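Lokance Song Recital Listings

Welcome, and thank you for stopping to read this before you open the files! Lokance is a list of over 200 song recitals given by singers and pianists in small halls, gathered from printed programmes that people were kind enough to lend us.

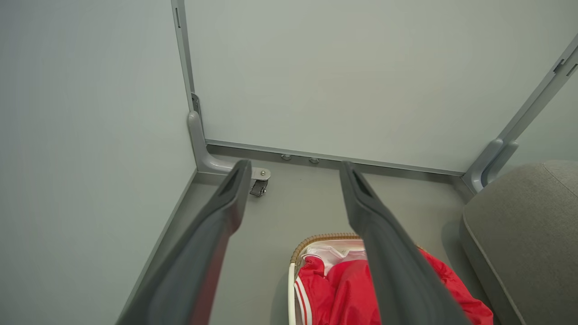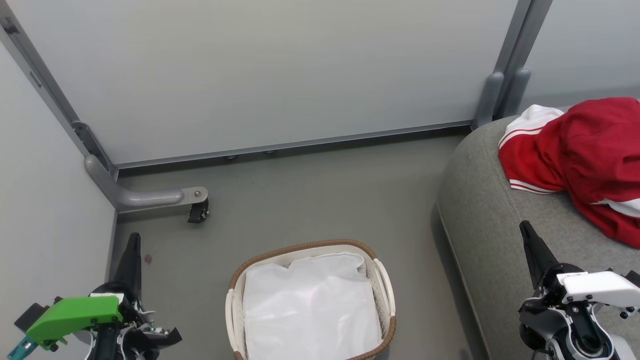
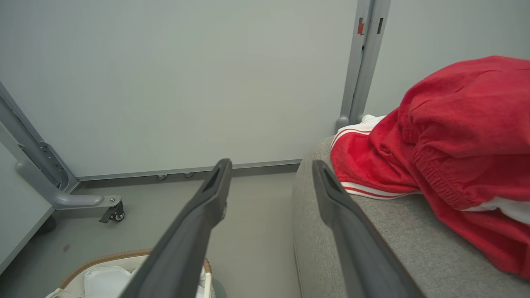
Each row is one recital, with the hall, the singer, the pianist, the songs in the order they were printed, and any encores somebody pencilled in at the back. Chanida Kongkaew typed up most of the programmes and Tullio Cattaneo checked the Italian titles, which were spelt in all manner of ways - we kept the printed spelling in one column and put the usual one beside it.

There are 2 files: recitals.csv and songs.csv. They join on recital_id.

Known gaps: 50 recitals have no pianist named, and the Chareonsuk programmes give the month but no day. Duets appear once under each singer, so do take care when adding things up.

Corrections are very welcome indeed. Please send them to Siriporn Limsakul, with the recital_id if you have it. The next update is planned for August.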